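Torkberg Track and Field Club
Pre-meet safety checklist, with comments from Barış Dönmez, meet safety lead

Please work through this before the April home meet and hand it in at the finish tent before the first hurdles heat. I've written my comments under each item again because so many of you told me they helped last year (thank you, that made my week), and I do apologize for going on a bit.

1. Hurdles, all lanes
Checked: OK, with 2 repairs
Comment: Every hurdle should tip forward with a firm push and stand back up straight. We had 536 checks to get through across the whole equipment store and the hurdles were most of the work, as they always are. Two of the Brunell frames had loose crossbar bolts, now tightened. Counterweights have to match the height setting on both sides, so please look at both feet.

2. Track surface
Checked: OK
Comment: Lovely condition after the winter. There is a small lifted seam on the inside of lane 6 near the water jump, glued and taped, and I'd like somebody to press on it with a shoe on the morning of the meet. 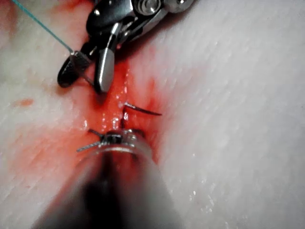
3. First aid station
Checked: OK, restock noted
Comment: The table goes on the infield side of the finish line, as before, with a clear path for the stretcher. Spikes can do a nasty job on a shin, and a cut that runs long and narrow with bright red pooling in it, and a curved suture needle lying in the middle, is work for a clinic, so our part ends at clean gauze, steady pressure and a phone call. Please add gauze pads and gloves to the Holanda bag, and check the dates on the saline while you're in there.

4. Throws cage
Checked: needs attention
Comment: The netting on the left gate has stretched and no longer reaches the ground. The Nirnomen replacement panel is in the shed. Hammer warm-ups don't start until it's hung, even if everyone is standing there looking at me sadly.

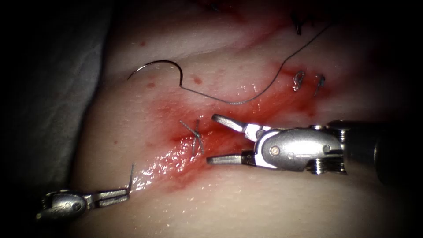

Open grasper jaws and a silver wrist joint over the suture pad.

5. High jump and pole vault mats
Checked: OK
Comment: Covers zipped, straps tight, no gaps between sections. Walk all the way around them, please, including the back.

6. Starting area
Checked: OK
Comment: Blocks grip well. Ear protection for the starter is in the top drawer, and the spare set is in my car, so just ask!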